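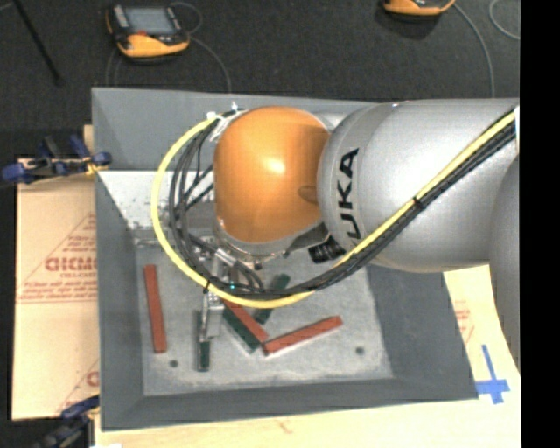
灰色の箱の底に、赤と深緑の棒形ブロック

# 棒形ブロックを気持ちよく箱にしまう手順

棒の形をしたブロック、大好きです！並べてよし、積んでよし、倒してよし。ただ、しまうときだけは四角いブロックより少し手ごわくて、放りこむと斜めに重なって、ふたが閉まらなくなります。わが家でいま落ち着いているやり方を書いておきますね。赤と深緑の二色を前提にしていますが、色が増えても流れは同じです。

## 用意するもの

- 口が広く、側面が斜めに開いた箱
- 乾いた布と、ぬるま湯でしぼった布を一枚ずつ
- 厚紙（仕切り用）
- はさみ、定規、鉛筆

箱は深さよりも底の広さで選ぶのがおすすめ。私が使っているのは底の長いほうが371ミリのもので、2000円でおつりが来ました。底のこすれ跡は気にしなくて大丈夫。毎日使う箱なら白っぽい筋くらいすぐにつきますし、私はむしろその感じが好きです。

## 1. いったん全部出す

底に何本か残したまま始めたくなりますが、ここは思いきって空に。隅にたまった細かいごみを乾いた布で集め、そのあと湿らせた布で底と側面をひと拭きします。角は指先に布を巻いて。拭いたら、しばらくそのまま置いて乾かします。

## 2. 色で分ける

床に広げて、赤は左、深緑は右へ。深緑は夕方の部屋だと黒っぽく見えるので、窓の近くでやると早いです。子どもと一緒なら「赤チーム」「緑チーム」に分かれて競争すると、びっくりするほど盛り上がります（大人のほうが本気になります）。

## 3. 仕切りを作る

厚紙を、箱の底の短いほうに合わせて切ります。高さは9センチ。側面が斜めなので、長方形のままだと上のほうにすき間ができます。箱の外から側面の傾きを厚紙に写して、台形に切ってみてください。これがぴたっとはまった瞬間の気持ちよさといったら！

きつすぎるときは、下の角をほんの少し落とします。のりやテープは使いません。遊ぶときに抜けるほうが便利です。

## 4. 寝かせて並べる

一段目は箱の長いほうに向きをそろえて寝かせます。二段目は直角に。井桁のように交互に重ねると、取り出すときに指が入る場所が自然にできます。

立てて入れるのも見た目はかわいいのですが、箱を持ち上げたとたんに倒れるので、私は最後のすき間に差すだけにしています。縦に差した一本は、つまんで引き抜きやすいんですよ。

## 5. ふたをする前に

手のひらで表面をそっとなでて、飛び出しがないか確かめます。引っかかる一本があれば、押しこまずに抜いて入れ直し。ほとんどの場合、下の段で一本だけ向きがずれています。

## おまけ：片づけながらの遊び

友人のReet Toomさんに教わったのが「交互つまみ」。色を混ぜて箱に散らし、赤、緑、赤、緑と順番に一本ずつ取り出して、ほかのブロックを動かしてしまったら交代、というものです。散らばり方が毎回違うので、何度やっても飽きません。重なった下から抜こうとするときの、あの緊張感！慣れてきたら利き手ではないほうの手でもどうぞ。

仕切りの厚紙はだんだん角がやわらかくなってきます。私は最初に切ったものを型紙として一枚とっておき、へたったら写して切り直しています。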